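**Old tower, worth more RAM or not?**

**gavalas_k** – Oct 29, 2020

Picked up a second-hand Nimwood tower for 40 quid and want it for my daughter's schoolwork. It takes an age to open anything. Should I add memory or just bin it and save up?

**pipandsqueak**

Memory first, always! Mine went from hopeless to perfectly fine and it took me 8 minutes, including finding the screwdriver.

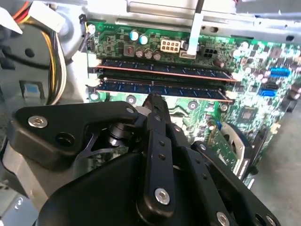
When I did my own upgrade I was terrified of the clips, so don't feel daft if you are too. Push them outwards gently and the old stick lifts free. With two blue sticks side by side like those, look for the white latches at the ends and check they've closed up again when you're done – mine needed a proper shove.

**trilarel**

Sorry, disagree. An SSD makes far more difference to opening things. I'd leave the RAM alone until you've tried that.

**pipandsqueak**

Depends how much is in there already though? If it's tiny, a new drive won't save it.

**marcombe_7**

Trilarel's right for once. Check what you've got before buying either.

**gavalas_k**

Right, will look tonight. Do I need one of those wrist strap things?

**trilarel**

I just touch the bare metal of the case first. Unplug it!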